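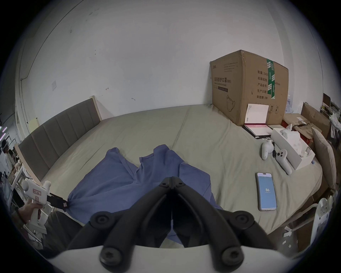 3/9/24

Second evening on the folding project and I still don't see it. Ezequiel says the class needs 30 good demonstrations of one blue top before we can train anything worth grading. We have 2 he'll accept. The rest he threw out because I "hesitated," and of course I hesitated, I was trying to find a sleeve with a pair of plastic jaws.

My own hands do it in a few seconds. With a gripper in each one I'm a toddler in oven mitts. You get hold of one corner, go after the other, and the collar flops back over the part you just straightened. Ezequiel thinks the network will smooth all that out. I asked him how, if all we ever show it is me being clumsy, and he sent me a paper from somewhere that used 2,300 folds. Fine, but they weren't us.

Liv Eide wants towels instead. Flat, square, no collar. I'd vote for that tomorrow, but the proposal says garments and he won't change it.

Wrists hurt. Need to ask whether the December grade counts the demo or just the report.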